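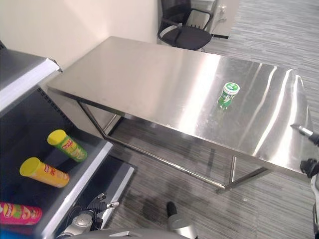
2nd November

Fringe trials, continued. Gemma Bainbridge has now cut her own fringe three times for this notebook and would like it noted that she is still speaking to me.

Today's question was damp or dry. The Wurnton evening class has always taught damp, on the grounds that it lies flat and behaves. It does, and then it dries and goes up by the width of a finger, and people ring us. So: two practice heads, same batch, same hair length, one sprayed and one left alone. Took 11 mm off each with the Entwistle scissors.

Damp head: lovely line, smug about it for half an hour. Measured again when dry and it had crept up another 8 mm. Dry head: ragged, stayed where I put it. Point-cutting the ends tidied it enough that you'd need to be a relative to complain.

Then Gemma, who is not a practice head and has a cowlick on the left. Cut dry. She did the twist method first (gather, twist once, snip), which gave a nice curve on the right and a sort of awning on the left. Undid what could be undone by combing it all down and snipping upwards in tiny bites. Took almost 30 minutes for a bit of hair you could post in an envelope. Result is fine. She says "fine" in a tone.

Notes for the handout:
Section off a triangle, smaller than you think. Everybody takes too much from the sides, me included, see October.
Clip the rest well back. The Lekik clips slide out of fine hair. The cheap crocodile ones hold.
Cut to the bridge of the nose, stop, look, go and make tea, then decide.
Do not pull it tight. I have written this in every version of the handout and have pulled it tight in every demonstration.
Don't raise your eyebrows. Gemma raises hers when she's concentrating, so the first attempt in September came out as more of a forehead treatment.

Scissors: Entwistle pair still good, though the tension screw wants a quarter turn every few heads. The Flalletti thinning shears left a step on the damp head that I could feel with my thumb. Could be the shears, could be me going in too near the root. Try again further down before blaming anyone. Kitchen scissors were tested for completeness. Folded the hair instead of cutting it. Page closed on that.

Trudy Maihi looked in late on and asked why the handout has no section on curly hair. It hasn't got one because I don't know enough to write it. She does, so she has been given it, and took it better than expected. She wants it done curl by curl, dry, no comb at all, and a second go a week later. She also thinks my diagram of the triangle looks like a slice of pizza. Have redrawn it. Still pizza.

The class has 19 down for the December evening, and we own nowhere near that many decent mirrors. Ask people to bring one.

To do: sweep properly, behind the chair as well. Tension screw. Retry thinning shears on the dry head. Leave Gemma alone until it grows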